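Home Guides Materials Fixings Contact

Assembling and dismantling snap-fit plastic furniture

Flisside Workshop Notes
Posted in July

Stools, side tables, shelf units and shower seats sold as kits are commonly held together by moulded clips instead of screws. The clips are part of the plastic and can't be replaced separately. A clip that breaks during assembly usually means a loose joint for the life of the item. The method below applies to polypropylene and ABS parts with cantilever clips, ring clips or tapered plug joints.

1. Identify the plastic

Look on the underside of the largest part for a recycling mark. PP is polypropylene, which bends a long way before it fails and whitens at the bend first. ABS is stiffer and tends to crack at the root of the clip with little warning. PS (polystyrene) is brittle and should be assembled once and left alone. If there is no mark, press a thumbnail into a hidden edge. Polypropylene takes a faint dent and feels slightly waxy. Treat anything you can't identify as ABS.

2. Prepare the surface

Work on a table covered with cloth or a thick sheet. Glossy mouldings scratch on bare timber and on any grit left from the last job. A dark cover makes pale offcuts and flash easier to find. Sweep the floor below it too, as small plugs roll. 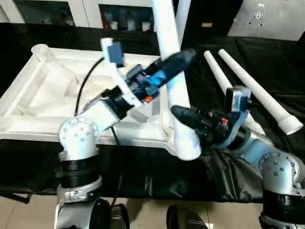 Lay the parts out with the inside faces up and check each one against the instruction sheet before joining anything. Left and right parts are often near-identical. The mould usually leaves a raised letter or a number on the inside face, and this is more reliable than the drawing.

3. Bring the parts to room temperature

Plastic that has been in a cold garage or the boot of a car is stiffer and more likely to crack. Leave it indoors for a few hours. For stubborn ABS clips, stand the clip end in warm tap water for 15 minutes, dry it and assemble straight away. Don't use a heat gun. The thin clip softens well before the thick wall behind it and will set in the wrong shape.

4. Remove flash

Flash is the thin fin of plastic left where the halves of the mould met. Run a fingertip around each socket and along both sides of each clip. Trim with a sharp blade held nearly flat, cutting away from the clip root. Don't sand the hook face. A rounded hook will ride out of its catch under load.

Any step of 2 mm or more at a mating face is a moulding fault and not flash. Return the part.

5. Dry fit

Offer each joint up without closing it. The clip should meet the socket squarely and start to deflect under light hand pressure. If it needs force before it has entered, something is out of line. Common causes are a part turned end for end, a leg in the wrong corner, or flash inside the socket.

6. Close the joints

Start all the joints on one side, then all the joints on the other, and only then press any of them fully home. Closing one corner completely before the others have started puts a twist into the frame that the last clip has to take up.

Press directly over the joint with the heel of the hand. Support the part underneath, close to the joint, on a folded towel. Listen for the click and then pull back lightly to confirm the hook has engaged. If a mallet is unavoidable, use a rubber one over a block of scrap softwood. Tapered plug joints don't click and are seated when the shoulder is flush all the way round.

Lubrication is seldom needed. A trace of dish soap and water is safe on all three plastics. Petroleum jelly, penetrating oil and most aerosol sprays are not suitable for ABS or polystyrene, where they can cause stress cracking some weeks later.
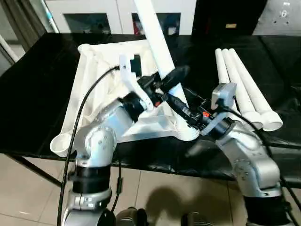
Page last modified: 29 January 2026

7. Load test

Put the item on a level floor and check for rock. A slight rock in a new frame often settles once the joints have been loaded. Apply weight gradually, with your hands first, and watch each joint for a gap opening. Stay under the rating on the label. If there is no rating, don't stand on it.

8. Dismantling

Check first that the joint is meant to come apart. A releasable clip has a sloped face on both sides of the hook, or a window through which the hook can be pushed. A hook with a square back face and no window is permanent.

For a releasable clip:

Turn the item over and support it on its top face.
Find the hook from the inside. On ribbed parts it's often hidden in a recess beside a rib.
Push the hook back with a plastic trim tool. A steel screwdriver leaves a notch, and the clip will later crack from it.
Keep light pressure on the joint while the hook is held back.
Release opposite corners in turn, a little at a time.

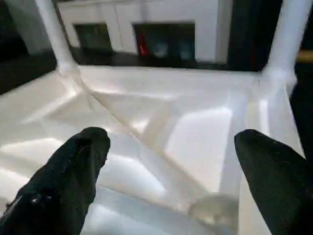 Moulded ribs and recesses on a white plastic part, close view.

Ribs give a thin panel its stiffness. Don't lever against one. If a tool needs a bearing point, use the outer wall with a piece of card under the blade.

9. Repairs

Polypropylene does not take ordinary superglue or epoxy. Use a two-part adhesive with a polyolefin primer, or fit a stainless screw and washer through the joint. Drill the hole clear of the clip root and pre-drill to full size. ABS can be solvent welded with ABS cement. Clamp it overnight and keep it out of service for a full day. Never rely on a glued joint in a seat or step.

Read 1,879 times

Comments (3)

Anonymous: The warm water worked on a Fovon shelf unit I'd given up on. Colour of the plastic didn't change either.

Reader in Hirkberg: Is step 6 the same for round legs? Mine have a ring clip and I can't get the last one to start.

Anonymous: Same order for ring clips. Start all of them, then check the last socket for flash. Mine had a fin right across the mouth of it.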